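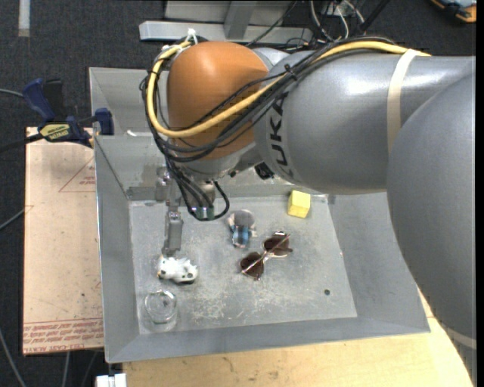

A KUKA arm over a metal bin.

Stustside water rates going up in February

November 1, 2024

Stustside households will pay more for water starting in February after the town council voted last night to raise the base rate for the first time in years. Increase works out to 20 cents a day for most homes. Businesses on the Nerevby side of the river pay a bit more, depending on meter size.

The money goes to pipes, mostly. The old main under Gethin Street has broken four times since spring and the last one left 341 homes dry for most of a day. Town engineer Marlene Gill told the council the patches won't hold another winter.

"We keep digging up the same stretch," Gill said. "I'd like to stop doing that."

Her plan replaces 2,152 feet of pipe, from the pump house down to the Zila Avenue bridge. Work starts once the ground thaws. One lane stays open, parking does not. Bus stops on Gethin will move around the corner for the duration, signs to come.

Not everybody was happy. Close to two hours of public comment, a lot of it on why the town waited so long. Several shop owners asked wether they'd get any help while the street is torn up. No answer on that yet, council said it would come back to it at the next meeting.

Vote was 5-2. The two no votes wanted the increase spread over two years.

Residents on a fixed income can apply for a credit on there bill. The town has set aside money for 300 households, first come first served. Forms at the town hall front desk or the library, and you'll need a recent bill plus proof of address. People already getting the winter heating credit don't have to fill out anything, it carries over.

Also passed: new hours for the recycling yard, closing an hour earlier through the winter. Leaf pickup schedule stays the same. The dog park fence was tabled again.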